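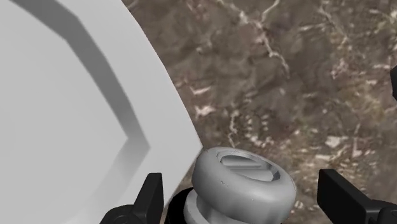 Plain white, with a gray shadow across it.

We use cookies to remember your login and your preferences. Accept / Manage settings

Why does my white kitchen wall look purple at night?

Posted by Belmiro Valente
3291 views

I have painted one kitchen wall white three times and I would like to stop.

The wall faces north and has the only window in the room opposite it. First coat was a Jerness white called Plain Linen, which looked like a manila envelope. Then I went back to the paint counter in Fleltham and asked for something cleaner, and the man sold me Pekura White. On the card it is white. On the wall at 10 in the morning it is white. At 7 in the evening, with the lights on, it is a pale, apologetic purple. My wife says lavender. My son says it looks like a dentist's office, though a nice one.

The third time, I put on another coat of Pekura, on the theory that the first one was too thin. Now it is a thicker purple.

The finish is matte. The cabinets are an off-white that came with the house, the counter is gray, and the floor is a reddish tile I have no plans to replace. I've got new bulbs over the sink and an old fixture in the middle of the ceiling. The gallon was $40 and I've bought enough of them to be on nodding terms with the staff. Is the paint defective, or do I need to pick another white? The fan deck they lent me has what feels like 1000 of them and I've lost the ability to tell any of them apart.

Share (12)

2 replies

Kwak wrote:

The paint is almost certainly fine. You've bought a white with a drop of violet or blue in it, which is how a lot of "clean" whites get clean, and then you've put it next to a red floor and lit it with two kinds of bulb. Any one of those you'd get away with.

Start with the bulbs, seeing as they come out without a roller. Read the number with a K after it on each one. If the sink says 5000 and the ceiling says 2700, your wall is being told two different stories, and the side of the room that gets the cool light will look blue or purple to an eye that has gotten used to the yellow side. Put the same bulb in every socket. I use 3000 in kitchens. While you're at it, look for the CRI on the box. Some of the cheap ones are 80, which is legal and does nothing for anybody's complexion or their walls. Get 90 or better if the store has them.

Live with that for a couple of evenings. It may be all you need, in which case you can return the fan deck with your dignity intact.

If it's still purple, paint again, but test properly this time. Don't brush a square onto the existing wall. You'll be comparing it against Pekura White, and next to a purple-ish white everything else looks like custard.
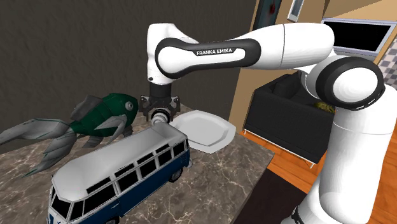 Use poster board, the biggest sheet you can find, two coats right out to the edges, and let it dry overnight. Tape it up with nothing else white touching it. Move it around: by the window, in the corner, down low where the tile bounces color up at it. Look in the morning, look at dinner time, and ignore everything you think at noon, because at noon every white is lovely.

For a north room with a red floor I'd want a white with a little yellow or a very little green in it. Ask the counter to read you the formula off the label. If there's violet or magenta in there, hand it back politely.

One more thing, about the matte. Shadows on a flat white wall go soft and gray at the edges and they can look like a stain or a bad patch. Before you blame the color, turn off the ceiling light and see if the worst area moves.

4 people found this helpful

Guest wrote:

just paint it gray. ours is gray

Belmiro Valente replied:

Checked the bulbs. The sink is 5000, the ceiling is 2700, and one in the range hood is so old the number has cooked off. All swapped for 3000. The wall is now white until you look directly at it. Poster board is drying in the garage and my wife has asked not to be consulted.

To the guest, I have considered it. I went and looked at the grays and there are more of those than the whites.

Comments (3)
Last updated in February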